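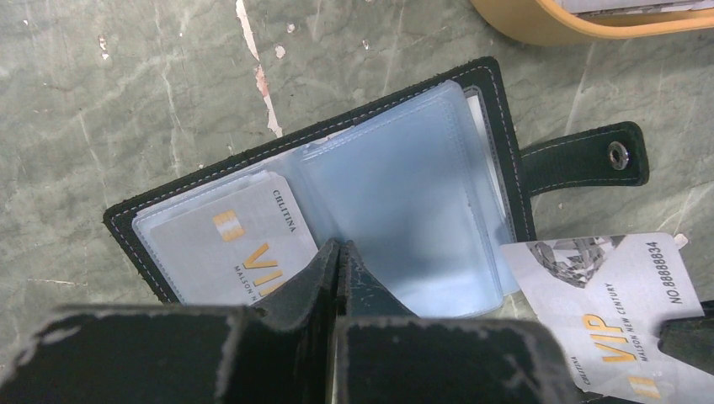 Black leather card holder, white stitching, strap unsnapped.

I'd been meaning to get to the open day at the Shojaei tannery for years. It's only a couple of hours up the river from us, and every July I see the notice, tell my sister we should go, and then we go to the lake instead. This year her car was in the shop and mine wasn't, so I drove up to Brostthorpe by myself with a thermos and a bag of cherries, and I'm so glad I did!

First, the parking, because I know people will ask. Don't follow the signs for the mill lot. It fills up before ten in the morning and then you get waved around in a big loop with everyone else. Go past the tannery, over the little iron bridge, and park behind the feed store. They charge 6 dollars and you're a five minute walk away, mostly in the shade.

Second, the smell. I had braced myself, and it was fine. There's a sort of wet-bark smell in the yard, a bit like a garden center after rain, and then one building (the one with the green doors) where it gets a good deal stronger and you start breathing through your mouth. A little boy in front of me announced that it smelled like his grandpa's truck. After that you get into the finishing rooms and it's all wax and oil, and I could have stayed in there all day.

You sign in at a table in the yard and they put you in a group. Mine had a retired couple who make saddlebags, two teenagers with their dad, a woman who collects old suitcases, and me. Our guide was Behrouz Nikzad, who started at the tannery sweeping floors and now runs the drum house. He has a very quiet voice and there's a lot of machinery noise, so stick close to him if you get him. It's worth it. He will answer anything. The suitcase woman asked him about mold for a solid ten minutes and he never once looked at his watch.

The drum house is the part I'll remember. Picture barrels the size of a garden shed, lying on their sides and turning slowly, with hides tumbling around inside. Behrouz said vegetable tanning in the old pits takes months and the drums get it done in weeks, and they still run both because some customers want the pit leather and will wait for it. He opened a hatch on one that had stopped and let us look down at the hides, which were the color of strong tea. He also showed us the record book that hangs by the door, all in pencil. They tried moving it to a tablet and went back to the book, and from the look on his face I don't think he put up much of a fight.

Things I learned in there, more or less in the order I scribbled them on the back of my map: the side of the hide that had the hair is the grain side. The belly is stretchy and the back is firm, so a belt wants to come from the back. Insect bites stay in the leather forever, and so do scars from fences. A lot of leather sold as black is only black on top, and if you want it dyed all the way through you have to ask. I went home and checked my handbag and, well. Brown inside. I've had that bag for 7 years!

Lunch was in the loading bay, on long benches. There was a lamb stew and a bean stew and flatbread made by somebody's aunt, and the lemonade was the cloudy kind that makes your jaw ache. I got talking to the saddlebag couple, who come every year and buy their leather for the whole winter on the day. They told me to get to the offcuts bins before two o'clock. I didn't listen, and I'm sorry to say they were right. By the time I wandered over it was all narrow strips and one very strange piece in mustard yellow. (I bought the mustard yellow.)

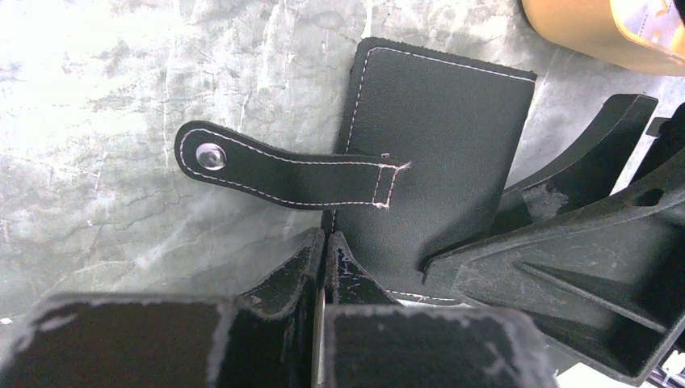

THE SMALL GOODS ROOM

Up the outside stairs, above the old boiler, there's a long room where they teach the hand work, and in the afternoon you could sit in on a class. I nearly skipped it because I'm hopeless with a needle. The teacher was Sepehr Farahani, who drives over from Clorkport for it, and he had brought two tote bags full of wallets, card cases, key fobs and coin purses, some beautiful and some truly awful, and he passed them all around so we could see what good and bad work feels like in the hand.

His big thing is stitch spacing. You mark your line with a groover, then you go along it with a pricking iron, which looks like a fork that means business, and then you sew with one thread and two needles, passing both through every hole from opposite sides. That's saddle stitch. If one stitch wears through, the rest will hold, because there's still another length of thread doing the work. A regular sewing machine makes a lockstitch, and he was very fair about that. He said plenty of good bags are machine sewn and he owns several of them, but the strap ends are where he looks first, since all the pulling happens in one small spot. A little box of stitching is what you hope to find there.

He's also a white thread man. White thread on black leather shows every wobble, so beginners always reach for black on black to hide their mistakes, and Sepehr makes them use white anyway. I thought that was mean at first! Then I looked at my own row, which started out straight and drifted off like a dog on a long leash, and I could see the exact place where I'd started chatting to the woman next to me. I pulled it out and did it over. The second one was better. The third one was worse, so who knows.

We each made a key fob. You get a strip of leather that's already cut, you bevel the edges, you sew your one short line, and then you burnish the edge by rubbing it with a bit of water and a smooth wooden stick until it goes glossy. That last part is so satisfying that I'd have happily burnished everyone else's too. One of the teenagers turned out a perfect fob in the time it took me to thread my second needle, and her dad's was so lumpy that she took a picture and sent it to her mother right there at the bench.

Then came the snaps. The tannery buys its snap sets from a company called Skarkix, and there was a cabinet of them along the back wall with more sizes and finishes than I knew existed. A snap comes in four pieces, two for each side, and you set them with a little anvil and a post and one good whack with a mallet. One. If you tap at it nervously the post bends over sideways and you have to dig the whole thing out with pliers (ask me how I know).

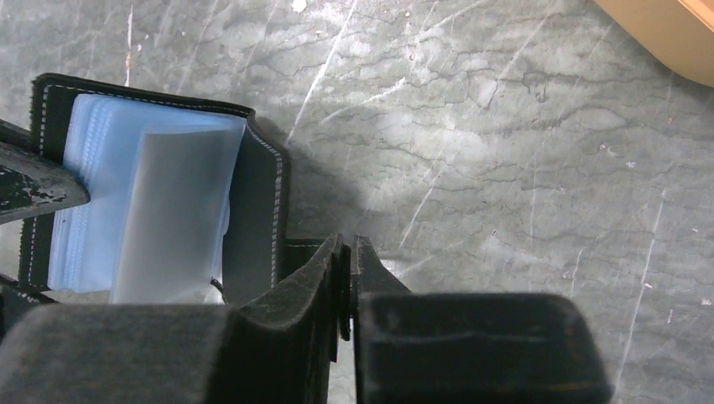

The other tip I'm passing along is to try the strap with the cards in before you punch anything. A wallet that closes nicely when it's flat can be too tight once you've put your whole life in it, and a hole can't be un-punched. Sepehr keeps a stack of old loyalty cards for this and loads up each pocket, wraps the strap over, and marks the spot with the tip of an awl. He also sets snaps over a scrap of hard rubber on top of something heavy and solid, because a bouncy table eats half the blow. My kitchen table is definitely a bouncy table, so I guess I'll be doing mine on the garage floor.

He had care advice too, and it was simpler than what I'd been doing. Wipe with a dry cloth. Use a tiny bit of conditioner maybe twice a year, and test it on the inside first. If it gets soaked, let it dry slowly, away from the heater, with some paper stuffed in it. I have been slathering my boots every month like I was basting a turkey, and apparently that's why they've gone floppy at the ankles.

The shop at the end was packed. They'd had 3000 people through the year before and it felt like they were all in line ahead of me, but the line moved along and the woman at the register was handing out hard candy. Prices are fair for what it is. I got a belt for my brother-in-law, a small tin of edge wax, and the mustard yellow thing, which I still don't have a plan for. The most tempting item was a doctor's bag in dark green and I had to walk away from it twice.

I stopped for coffee in Brostthorpe afterward at the place next to the post office - very good plum cake, slow service, nice window seats - and compared notes with the suitcase woman, who had the same idea. She's been to nearly 70 open days of one kind or another and put this one close to the top, mostly because they let you touch things. She gave me a list of others to try. There's a rope works in Clorkport that opens its doors in the fall, and I've already told my sister to get her car fixed.

If you're going next year, wear closed shoes, because the yard is cobbled and wet in patches and they won't let sandals into the drum house. Bring cash for the offcuts. And sign up for the hand stitching when you check in, not after lunch like I did. I got the last stool, and it wobbled.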